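Gatchalian Toy Library -- minutes of the April get-together
Last updated: 20th April

I took the notes again, so blame me (Genalyn Layug) for anything missing. Jericho Panganiban was in the chair, once he'd found one that didn't wobble. Apologies from the Sketano Road families, who had a school thing on.

Last time's minutes were fine, apart from my spelling of Bravoter, which I've now fixed in both places.

Money. We have 239 pounds in the tin and the bank put together. Jericho wants to spend part of it on proper lidded crates from Drutance and I said I'd rather keep using old biscuit boxes until they fall to bits -- we went back and forth on this for far too long! Agreed in the end to get 3 crates, for the dressing-up things only, and look at it again in June.

Play food. This took up most of the evening and I enjoyed it more than I should have. The green box has turned into a home for anything small, so we talked through what belongs in it. Fruit and veg stay together, and that includes the corn, the grapes and the bananas. The pink carton with the cartoon face can stay as well (my two would never forgive me). The stretchy rubbery creatures and hands are a different matter, as they pick up every bit of fluff going, and I'm to find them a tub of their own. Jericho asked whether the starfish counts as a toy. I think it's more of a nature table thing, but we didn't settle it, so it stays put for now.

The contact lens case isn't ours as far as I know. If it's yours, please shout.

Borrowing cards. We're up to number 698 and the old book is nearly full. I'll bring a new one. Please write the family name first, then the toy, and do tick it off when it comes back -- half of last month's page has no ticks at all.
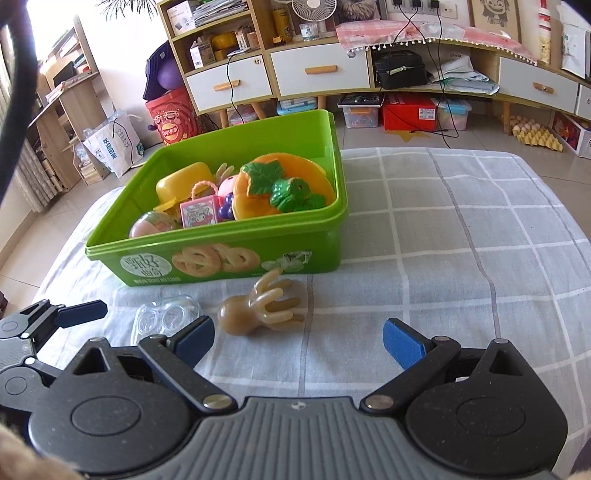
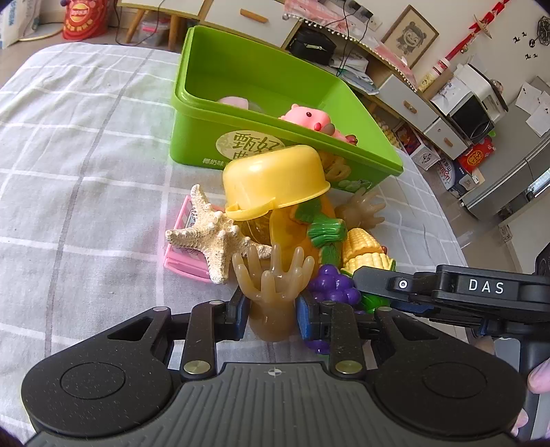 Play food and small toys by the green box, on the checked cloth.

Any other business. Jericho still needs a hand shifting the big shelf. Tea was had, and we finished later than planned.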